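Danai Economou
4/8/25

Grusska's status page says "All systems operational." I have been looking at a spinning wheel on their store for 75 minutes. A thread on outage pages, and why I've stopped believing them. 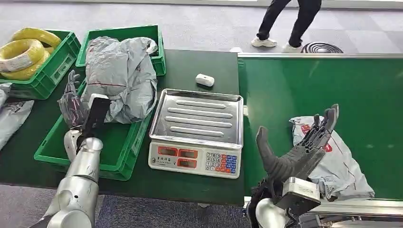
1/ Start with what I was trying to do

Buy a replacement dock. One item, in stock, already in my cart from last night. The page loads, the cart loads, and the checkout button turns gray and stays gray. I am not trying to get into a big launch. It's a Tuesday morning and I want a dock.

2/ The green dots

Grusska lists its services in a neat column with a green dot next to each one. Store, Accounts, Payments, Support Chat. All green. Support Chat, at the same moment, was telling me "we're having trouble connecting you." So either chat was down or the dot was wrong, and I have a guess.

3/ Who changes the dot

People assume those pages are hooked up to the actual servers. Some are. A lot of them get changed by hand, by a person who needs a yes from another person first. I used to work on the support side of a mid-size online shop and we had a page like that. Once it took 90 minutes to get permission to turn one dot yellow. Orders were failing the whole time.

4/ "A small number of users"

My favorite line. Last July, when Rallis lost its login system for most of an afternoon, their notice said a small number of users "may be experiencing delays." I couldn't log in. My sister couldn't log in. The replies under their post were one long list of people who couldn't log in. Small compared to what? They never said.

5/ Third-party outage trackers

OK, so you go to a tracker. I used Utarier this morning. It showed some 200 reports for Grusska in the past hour, with a nice scary spike on the chart.

Is that a lot? I have no idea. Neither does the chart. It doesn't tell you what a normal Tuesday looks like unless you click through to the weekly view, and the weekly view wants you to sign up.

6/ Also, what is a "report"

On Utarier it's anyone who pressed the button. Bad Wi-Fi, forgotten password, browser from six years ago, all one report each. I pressed it twice on my phone to see if it would let me. It did. Keep that in mind next time a news site writes "hundreds of users report problems" and the source is a button.

7/ The headline mill

Speaking of which. Within an hour of any wobble there's a page called "Is Grusska Down? Here's What We Know." I read four of them today. What they know is that people are asking if Grusska is down. Then comes a paragraph on what Grusska is, then advice to restart your router.

8/ About the router

Your router is fine. If every other site opens and one doesn't, leave the router alone.

9/ Things I do check, in this order

Open the store on phone data with Wi-Fi off. If it breaks the same way, it's probably them.

Try a private window. If it works there, it's your cookies or an extension. Mine has been an ad blocker more than once and I felt silly.

Look at the newest replies to the company's last post, whatever it's about. People complain wherever there's a box to type in.

10/ Do not keep pressing Pay

I mean it. A gray or frozen button does not tell you if the order went through. I've been charged twice this way, and the second charge took nine days to come back. Check your email and your bank app first, then wait. If there's a pending charge and no order number, take a screenshot with the time showing.

11/ "It's down, so something new must be coming"

Seeing this in replies already. Yes, some stores do go dark before they put new stuff up. Grusska has done it. When they do it on purpose there's a splash page with a logo and a cute line about coming back soon. Nobody plans a half-working cart. I'd love to be wrong and see a better dock by lunch, but I wouldn't bet on it.

12/ Someone asked about Stakarero

They're the company that sells "independent uptime monitoring" and hands out those badges you see in site footers. 2,998 sites have one, according to their own home page. Grusska has one. I clicked it. The badge goes to a page that shows the same four green dots.

I wrote to ask how often they test checkout, as opposed to just loading the front page. The auto-reply says two business days. I'll post whatever I get.

13/ What would make me trust one of these pages

A time stamp that changes. Old outages left up where I can read them. The word "down" used at least once a year. Right now Grusska's history page shows no incidents for all of March, and I personally sat through one in March.

14/ Fair point from a reply

"They can't post every little hiccup." Sure. I don't want every hiccup. I'd like the ones where you can't give them money, which I'd have thought they would want to know about too.

15/ Update

Button went blue. Order went through on the first press, got the email, one charge. Status page still green, still no note, and the history for today says "No incidents reported."

16/ Update again

The dock is now listed as shipping in three weeks. It said tomorrow when I put it in the cart. I've asked chat about it, and chat is "having trouble connecting" me.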